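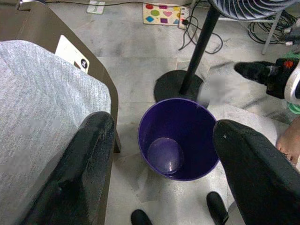

The Purple Bin Corner

Welcome to the playroom gallery! I'm Femke Geerts, and this page is where I keep track of how our upstairs room is coming along. It used to be the place where everything without a home got dumped, and now it's my favorite room in the house. I posted the first version of this page on August 23, 2018, and I keep adding to the notes whenever something moves (which is often, sorry to anyone trying to keep up).

The bin
I love this purple so much! It's a deep, dark violet, with a thin lighter rim around the top. It stands right on the floor beside the table, in front of the fan, where you can drop something in without getting up. I went looking for white and came home with this one, and I have zero regrets. Plain round bins are so easy to live with. No lid to lose, no corners for crumbs to hide in, and you wipe it out with a damp cloth.

The table
Brown, smooth and nicely rounded along the edge, with short tapering legs. We call it the Fleltness table because it came from a moving sale out in Fleltness, and my aunt Wilma Vandenberghe talked the seller into throwing in a box of crayons as well. I paid 34 dollars for it! It's low enough that the kids kneel at it and I sit on the floor next to them, and that's how most of our afternoons go.

The gray knit
Light gray with fine little streaks running through it, and it covers a good part of the table. Heathered yarn hides so much, and it looks soft and lived-in even when I've thrown it down without straightening a thing. Aunt Wilma is a serious knitter and she has promised a second one in October, in a mustard color if I can talk her into it. Her last blanket took 313 rows, and she can tell you what was on the radio for most of them.

The fan
Black pedestal fan, flat round base, straight pole, and a grille with those curved gray ribs that look a bit like a seashell. This room sits right under the roof, so from June on we really need it. I thought black would look too heavy up here, but next to the purple I think it's great. The cord is due to be clipped to the baseboard with those little stick-on clips from Maes, the hardware store by the bus stop. Best small purchase of the year!

The shape puzzle
Over on the floor, a cream-colored board with geometric pieces in all sorts of colors. It gets played with every single day. My youngest likes to do the whole thing, tip it out and start over, and I find pieces in slippers. The cream looks so pretty with the bright shapes on it that I don't mind leaving it out overnight.

What's next
I have a budget of up to 400 dollars for the rest of the room, and I've been going back and forth between the Comell shelf and the Numell one. The Comell is 10 inches wider and would hold all the board games. The Numell has deeper cubbies, and I think a second bin would slide right into the bottom row. Yes, I'm already planning a second bin! I'm thinking dark green, or maybe the same purple again so they match.

I'd also like a proper rug for the puzzle spot, something flat that the pieces won't sink into. If you've found a good one that survives juice, please leave me a note in the guestbook. Paint colors come after that, and I have a whole envelope of swatches to get through first.

Femke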